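The Thursday Wash

Last updated: February

I signed up for the Wisedden trial because of my knee, and because my sister wouldn't stop sending me the link. Laundry at your place, your machine, your soap, done by a robot while you sit down. First month free, then $1,646 if you wanted to keep the thing through to summer. I had no intention of keeping the thing. I figured I'd get a month of clean towels out of it and write a grumpy review for the Maston neighborhood page, where I'm sort of known for my grumpy reviews (the bagel one got 800 views, thank you very much).

So on Thursday morning there I was with my coffee, and there it was at the washer with my good basket.
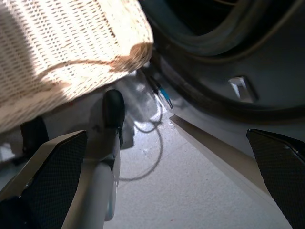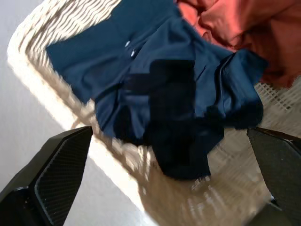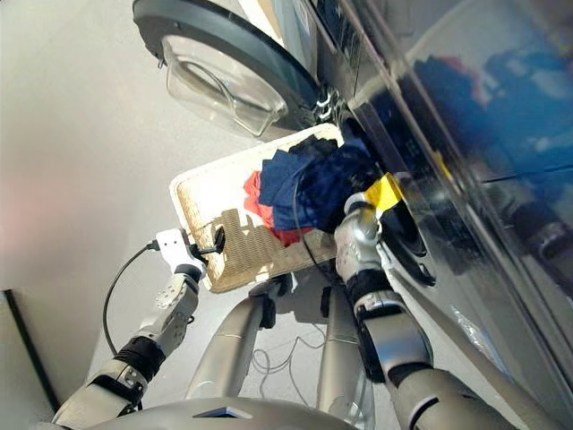

The navy shirt

I should have checked the basket first. I'd filled it the night before, half asleep, just scooping things off the chair in the bedroom, and I never looked at what I was scooping. Then the robot had the basket tipped up at the washer door with the sun pouring in on everything, and I saw navy blue sliding over the rim and I yelled "Stop!" so loud I got coffee on my slippers.

It stopped. I'll give Wisedden that, and it went in the review.

The shirt was Ragnvald's. Ragnvald Kristiansen, who I was with for 11 years and who moved to the coast with his boat catalogs and his terrible harmonica, and who left exactly one shirt behind on the bedroom chair. I'd been meaning to mail it. I'd been meaning to mail it for so long that it had turned into furniture.

"Would you like me to remove an item?" the robot asked. It has a very polite voice, a little like a dentist's receptionist.

"The shirt," I said. "The blue one."

"Is the item damaged?"

"No."

"Does the item need a different cycle?"

And I just stood there! I'm sixty-three years old and I could not tell a laundry robot what was wrong with a shirt. I said it was complicated. It said it could hold the load for up to two minutes, or I could call a person.

I called a person.

Onyekachi

The person was Onyekachi Akpan, and she sounded like she was eating lunch, though it was nine in the morning. She was very nice about it. She asked for my customer number, which I didn't have, and then my address, which I did, and then she asked what the trouble was.

"There's a shirt in with my things and I'm not sure I want it washed," I said.

"Okay," she said. "Is it a delicate?"

"You could say that."

She stopped chewing. Then she said they got this more than I'd think. A man over on Ekpo Street had called in about a pillowcase, and they'd ended up putting a note on his account, no pillowcases, and it was still there. She could put a note on mine if I wanted. No blue shirts. It would take her a second.

I thought about that. I thought about a blue shirt going around and around my house forever, in and out of baskets, with a note on it.

"What does it smell like?" she asked. "Sorry. You don't have to answer that."

I went over and leaned past that big silver arm, which held perfectly still for me, and I put my face right down in the basket. It smelled like the chair. It smelled like dust and my own hand cream and maybe a little like the cat. Whatever I'd been saving in there had cleared out a good while back, and it hadn't left a forwarding address either.

"It smells like a chair," I told her.

"So, regular cycle?" said Onyekachi.

What I wrote

I let it go ahead. The robot said "Thank you, resuming," and I went and sat in the kitchen with the Fundavura crossword book and listened to the washer fill. I got four answers. Two of them were wrong.

When it was done the robot folded everything on the dining table, and it folded the shirt the way they do in stores, with the collar up and the sleeves tucked behind. Ragnvald never folded a shirt in his life. I put it in a padded envelope before lunch and walked it to the post office, knee and all, and I didn't put a letter in with it. I did think about one. I got as far as "Dear R" on the back of a receipt while I was in line, and then the woman at the counter called me up.

For the neighborhood page I wrote the following:

Wisedden laundry service, free month. Quiet. Stops when you yell. Doesn't match socks as well as it thinks it does. The price is nuts. Phone help is excellent, ask for Onyekachi. Check your basket the night before. Four stars.

My sister called that evening to ask if I was keeping it. I said I'd see how it did with the towels.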